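Hard Water in Wasevport
What a softer supply would change in the kitchen, and what it would not

Water drawn from the limestone under Fostovdale picks up calcium and magnesium on its way to the pumps. By the time it reaches the taps in Wasevport it is very hard by any common scale. The town has lived with this since the wells were drilled. Kettles fur up, shower heads clog, and white film forms on any surface where drops are left to dry.

The minerals are harmless to drink. The trouble starts with heat. Calcium bicarbonate stays dissolved in cold water, but above 60 degrees Celsius it breaks down quickly into carbon dioxide and calcium carbonate, and the carbonate settles on the hottest surface it can find. In a tank heater this is the element or the floor of the tank. Scale conducts heat poorly, so the burner or element runs longer for the same draw of hot water. Elements fail early for the same reason.

Cold surfaces scale by evaporation instead. A drop dries and leaves its minerals behind. The next drop dissolves very little of what is there and adds its own. Over months the deposit becomes firm enough that a cloth will not move it.

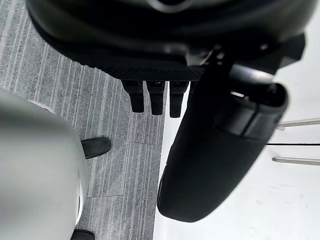 Striped carpet beside a white cabinet.

Softening is usually done by ion exchange. Water passes through a bed of resin beads loaded with sodium. The beads hold calcium and magnesium more strongly than sodium, so the hardness stays on the resin and sodium goes out with the water. When the bed is spent, brine is run through it to reverse the exchange, and the rinse water goes to the drain. A household unit repeats this every few days. The controller may work by timer or by meter. Metered units use less salt in homes where demand varies, and they cost more to buy.

Three points are often missed at installation. The unit needs a drain connection with an air gap. It needs a bypass valve, so that water stays on during service. And the outdoor tap should be taken off ahead of the unit, as there is little sense in softening water for a lawn.

The Prostora trial on Szczepańska Street was set up to compare the options in ordinary housing. It took in 109 apartments, divided between ion exchange units, cartridge filters at the kitchen tap, and no treatment. Heaters were opened at the start and again in March, and the scale was scraped out, dried and weighed. Tanks behind ion exchange units held almost none. The cartridge group did no better than the untreated group, which was expected - a filter at the tap does nothing for a heater upstream of it.

The kitchen results were less tidy. Residents with softened water used less dish soap, although several kept to their old dose for weeks and complained of suds that would not rinse. Steel basins stayed brighter. Faucet aerators still needed cleaning, mostly of grit from the street main. 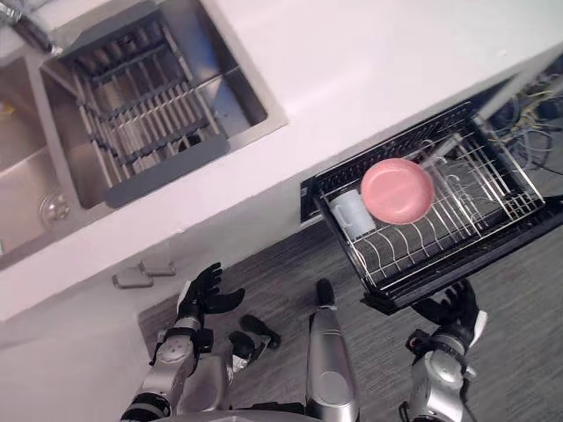 Szczepańska residents were divided on the taste, and one of them, Fostovdale born, wrote to say that the soft water made flat tea and that a kettle can be cleaned with vinegar for next to nothing, so why plumb in a machine that has to be fed with salt?

The vinegar claim is sound as far as it goes. Acetic acid at household strength, 5 percent, dissolves carbonate scale if given enough time. Citric acid works faster and smells less. Neither should be left on natural stone, and neither should ever be mixed with bleach. A tank heater can be descaled with acid too, but the tank has to be isolated and flushed, and the work is best left to a plumber.

Salt is the stronger objection. Brine from regeneration ends up in the sewer, and ordinary treatment does not remove chloride. Where treated wastewater is used on fields, this matters. One compromise is to soften the hot line only - the heater is protected, the drinking tap keeps its minerals, and the resin lasts longer between cycles. It calls for 2 separate runs of pipe from the point where the unit is fitted, and in older buildings the cost of the second run can exceed the price of the softener.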